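Storing a cable reel in a lidded box: wind fully or leave slack?

Stumard
I keep a small extension reel in a clear box with a clip-on lid. The plug and the last bit of cable never sit flat and the lid won't close over them. Should the cable be wound on completely first? Box is a Kvam, 10 litre.

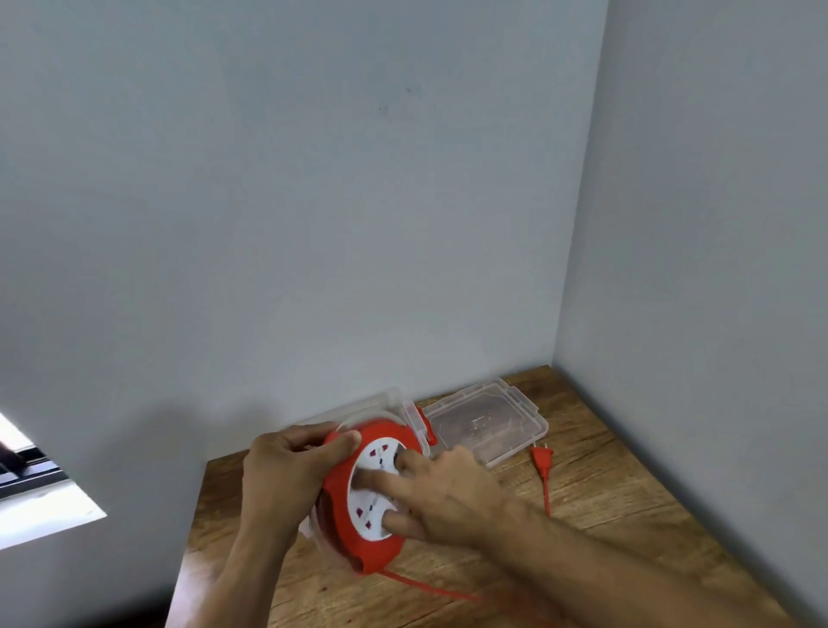 Red reel and the storage box, lid open.

Prarkel
Wind it all on, keeping light tension so the turns lie side by side. Leave a hand's length free, lay the reel on its side with the sockets up and tuck the plug against the rim. Check the internal depth of the box as well; mine was 3 mm short.
Unwind it fully before running a heater from it. A coiled cable has a lower rated load, normally printed on the reel.

Tinero
just get a bigger box

Tinero
or leave the lid off, mine has been like that since September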